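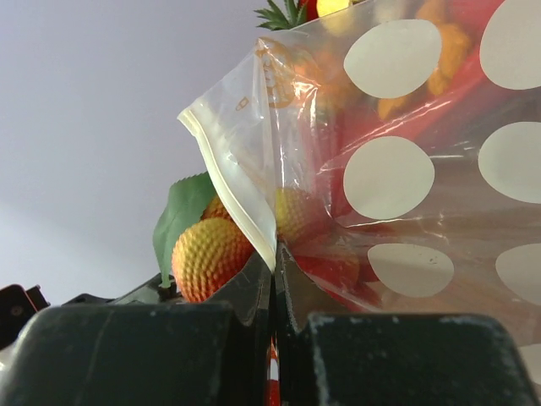
Plastic pinched between the jaws.

Payment to Ivanyshyn blocked by the sanctions filter - my running log

OK so this started on a Friday, right before lunch. I tried to send 1,652 euros to Ivanyshyn, our honey supplier near Lviv, same account and same bank we've paid all through the war. The Stalline screen spun for a bit and then gave me "HELD - SANCTIONS REVIEW, CODE 19." I have never seen a code 19 in my life. Everybody in the office gathered round to look at it, which didn't help!

What I tried first:

Logged out, logged in. Same thing. Cleared the browser. Same thing. Sent 40 euros as a test with no message in the reference box, and that went straight through. So the account itself was fine, the currency was fine, and Ukraine as a destination was fine (I'd half convinced myself there was some new rule I'd missed in the news).

Called Trollholm, our bank. A very nice man told me the hold wasn't on their side and that they hadn't even received the order. He said the new sanctions package had gone live in April and a lot of small importers were getting stopped on payments that have nothing to do with Russia. He couldn't tell me more than that and I believe him. 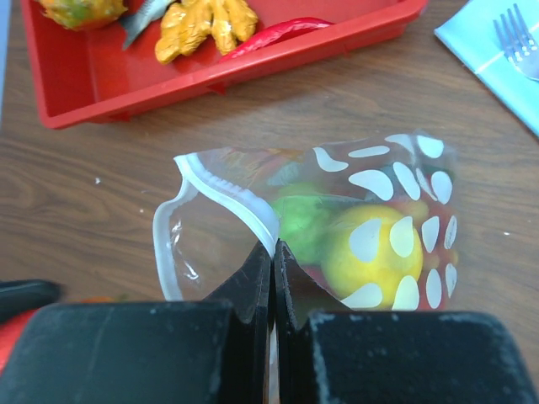 Zip-top bag, with the red tray and the fork on its napkin.

Monday morning, next try. I opened a ticket with Stalline and attached the invoice, the contract and the customs form. Their first answer was a canned one asking whether my supplier was owned by a listed person. No! It's a family with beehives. I wrote back a bit crossly, then felt bad and wrote again more politely.

Then I did what I should have done on day one and looked hard at the difference between the two payments. The test had an empty reference. The real one said "Invoice Hekemer / attn L. Sirko / rail via Brest." Hekemer is us, no problem there. Lev Sirko does our bookkeeping and he's been screened before for the bank. That left Brest. We ship by truck through Poland these days and have done for ages, but my template still had the old rail route on it from before the invasion, and Brest is in Belarus.

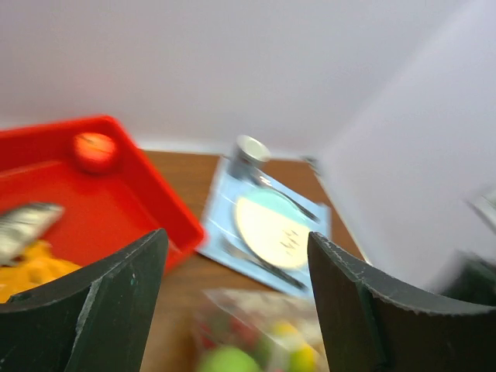
Stalline's filter reads the reference line word by word and compares it with place names as well as people, and the match score has to stay under 80. Mine was over. Support finally sent me a copy of what their reviewer sees, and the matched word is filled in solid red, as bright as the tray on the left there, so on their end there was no missing it. On my end I got a code and a spinner. I've asked them to show customers the word too. They said they'd pass it on.

The fix: deleted the route from the template, canceled the held order, sent it fresh with only the invoice number. Cleared by 3 p.m. the same day. Ivanyshyn confirmed the money the next morning - huge relief, they'd been waiting to pay for jars.

Still open: the held order shows as "pending" in my list even though it's canceled. I'm leaving the ticket open until that's gone.

Comments

mapleandrye: Same code here, but for us it was a street name. Took a week to clear. Thank you for writing this up!

Tomasz_K: Check your saved payees too, old routes hide in the notes field.

portside44: Did you get charged a fee for the canceled one? We did.

Contact the help desk | © Hekemer | Back to top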